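Stindness fingers vs. Trodard fingers on a two-arm setup

railbolt
Posted Jul 15, 2019
We've been running Trodard fingers on both arms and I'm thinking of switching to the Stindness ones. Most of our work is picking small plastic pieces off a tabletop and handing them from one arm to the other. Has anyone run both? The Stindness pair costs 60 more.

pinion_k
I did 300 picks with each. Stindness dropped fewer flat parts. On round parts I saw no difference at all.

railbolt
Round parts are what bother me. Anything with a curved side wants to roll out when the fingers close off center — worse if the wrist comes in at a shallow angle.

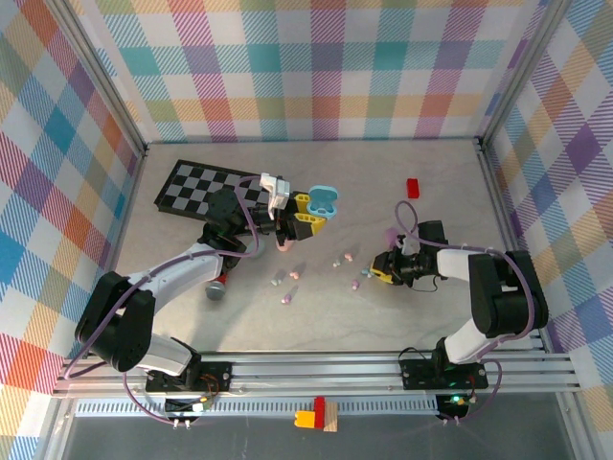
I've slowed the closing speed and that helped a little. The wrist camera is fine until the fingers are nearly shut, and then they hide the part.

Nuvalstead_lab
I'd leave the fingers alone. Sounds like an approach angle problem. Come in steeper and test again before you spend anything.

pinion_k
Disagree. Steeper is fine for one arm, but with two arms handing over you run out of room at the elbow. Softer pads fixed it for me.

Nuvalstead_lab
Pads wear out. I changed mine after 186 cycles and the grip force had to be set again each time.

pinion_k
Which pads? Mine have 2833 cycles on them.

Nuvalstead_lab
The thin ones that came with the Shabalala controller kit.

railbolt
OK, I'll try the steeper approach first on the left arm only, then pads. Will post the drop counts.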